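The Tillum Lint Roller Refill, 3-Pack
From the Hutchins household range

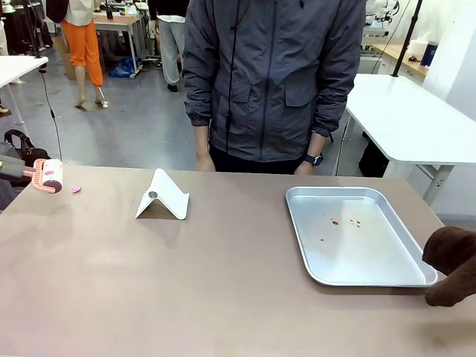

Warkine, September

We have been selling lint rollers at Hutchins for longer than most of us care to remember, and the Tillum refill is still the one that goes out of the door fastest once the jumpers come down from the top of the wardrobe. It's a plain thing, really, but a good sticky roll makes such a difference to a winter coat (and to anyone who shares a sofa with a long-haired cat!).

Each pack holds three refills, and each refill has 80 sheets. The sheets tear on a slant, so you can find the edge with your thumb instead of picking away at it under the kitchen light. Imani Mbeki, our buyer for laundry and cloth care, spent a good part of the spring trying rolls from different makers on the same black wool skirt, and this was the one she kept going back to – strong enough for felt and heavy wool, but kind to a knitted cardigan if you go gently.

The refills slide on to the standard Tillum handle and the older Lendance handle too. If yours is a Lendance with the narrow collar, push the roll on with a small twist and it will sit snugly. Please don't use them on silk, suede or anything with loose beading. For those we'd point you to our soft clothes brush, which lives on the same shelf in the shop.

Do keep the spare rolls in their wrappers, away from radiators and sunny windowsills, as the glue goes soft in the heat and the first few sheets can be a nuisance to peel.

Sheets per refill: 80
Refills per pack: 3
Handle: sold separately
Weight of pack: about 600 g
Item number: 79

Orders placed before noon leave us the same afternoon. You're also very welcome to collect from the shop in Warkine, where we keep an open roll by the till for anyone who'd like to try it on their own sleeve first.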